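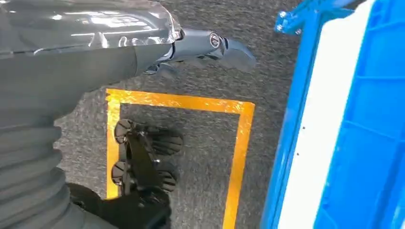

Pasichnyk bench lamp: review after 600 hours

The Pasichnyk is a clamp-mounted task lamp with a two-section arm and an LED head. I bought it to replace a fluorescent magnifier lamp over a soldering station. It has been in use since March, mostly in the evening.

Clamp and arm

The clamp opens wide enough for a thick bench top and has a steel screw with a swivel pad. It did not mark a painted surface. Arm tension is set by two hex screws. Out of the box the lower joint was too loose and the head sagged overnight; a quarter turn fixed it, and it has not needed adjustment again. The upper joint squeaks when moved quickly. A drop of light oil quieted it for a few weeks.

Light output

There are three color settings. The middle one is the most useful for reading resistor bands. At full brightness I measured 2000 lux at the bench surface with the head at my normal working height. The falloff toward the edges is gradual and there is no visible flicker, even at the lowest dimmer step. The diffuser is frosted, which helps with shiny solder joints, although flat metal parts still throw some glare if the head is directly overhead. Tilting it toward the back of the bench helps.

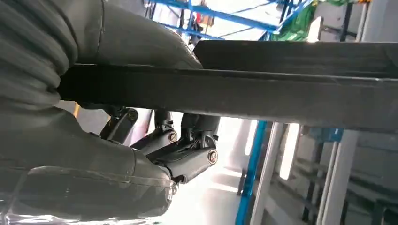
Controls, heat and cord

The touch controls are on top of the head and respond through thin gloves. The lamp remembers brightness after being switched off at the button but forgets it after a power cut. The housing reached 104 degrees F after a long session, warm but fine to handle. The cord is 78 inches and leaves the base at the rear, so a bench set against a wall needs a little clearance.

Compared with the Skadside

The Skadside has a longer arm and a heavier base. Its light is harsher and its dimmer has only 2 steps. For close work I would take the Pasichnyk.

Yvonne Tapley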